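We use cookies to remember your language and region settings. Accept | Manage preferences

Sument Garment Steamer
Section 3: Filling, Steaming and Draining

Read Section 1 (Safety) before using the steamer for the first time. The steps in this section apply to the floor-standing model with the two-part pole. Owners of the travel model should refer to the separate leaflet.

3.1 Before you start

1. Place the base on a level, hard floor. Do not set it on a rug or on a bed.
2. Raise both pole sections and close the clips. The upper clip must snap flat. If it stands away from the pole, the section has not been raised far enough.
3. Connect the hose to the base. Turn the collar clockwise until it stops.
4. Hang the steam head on the cradle. The head must always hang higher than the base.
5. Check that the dial is at 0 before you plug in the cord.

CAUTION: Do not use an extension cord. Do not run the hose under a door or through the legs of a chair.

3.2 Filling the tank

1. Lift the tank straight up by its handle.
2. Turn the tank over and unscrew the cap.
3. Fill with cold tap water to the MAX line. In hard-water areas, use equal parts tap water and distilled water.
4. Tighten the cap, turn the tank upright and lower it into the base. A short gurgling sound is normal while the lower chamber fills.

NOTE: Do not add starch, perfume, vinegar or fabric softener to the tank. Scented linen water, including products sold for use in irons, leaves a film on the heating plate. Damage from additives is not covered by the warranty.

3.3 Steaming

1. Turn the dial to 2. The lamp lights amber and changes to green when steam is ready.
2. Hold the steam head away from the fabric for the first 30 seconds. Water left in the hose from the last use may drip during this time.
3. Start at the top of the item and move down slowly. Let the weight of the fabric pull it straight.
4. For pleats and collars, fit the crease clip. Allow the head to cool before fitting or removing it.
5. If water spits from the head, lift the hose until it is vertical and wait for the water to run back to the base.

Dial settings:
1 - Silk, viscose, lined garments
2 - Cotton blends, polyester, wool
3 - Cotton, linen, curtains

WARNING: Steam burns. Never steam an item while it is being worn. Keep your free hand out of the path of the steam and use the heat glove supplied.

3.4 Printed and unlabeled fabrics

Some prints sit on the surface of the cloth and can soften under steam. If there is no care label, test first.

1. Choose a hem or inside seam.
2. Set the dial to 1 and pass the head over the test area without touching it.
3. Let the area cool fully, then press a white cloth against it. If color comes off on the cloth, do not steam the item.
4. If no color transfers, steam from the reverse side.
5. Fabric that has been stored in a heap should be shaken out and hung before steaming. Deep folds may need a second pass on the same setting. 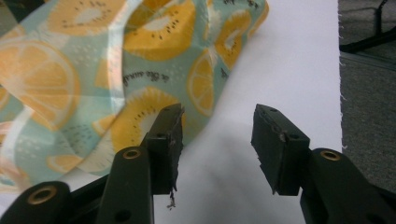

Yook wrote to the help desk that a cotton tablecloth still showed its fold lines after two passes on setting 2, and asked whether setting 3 was safe. Setting 3 may be used on plain or printed cotton that has passed the test above. Very dry cotton responds better if it is misted lightly with clean water beforehand.

3.5 Draining and storage

1. Turn the dial to 0 and unplug the cord.
2. Leave the steamer to cool completely.
3. Remove the tank and pour out any water.
4. Carry the base to a sink, open the drain plug underneath and tip the base until the flow stops.
5. Close the plug by hand. Do not use pliers.
6. Store upright with the hose hanging free.

NOTE: Descale after every 600 minutes of use, or when steam output drops. The procedure is in Section 4. Use only Lukix descaling powder, one sachet per treatment.

Revision: 14 November 2018

Lukix Home Care, Customer Service, Pranville | All rights reserved | Back to top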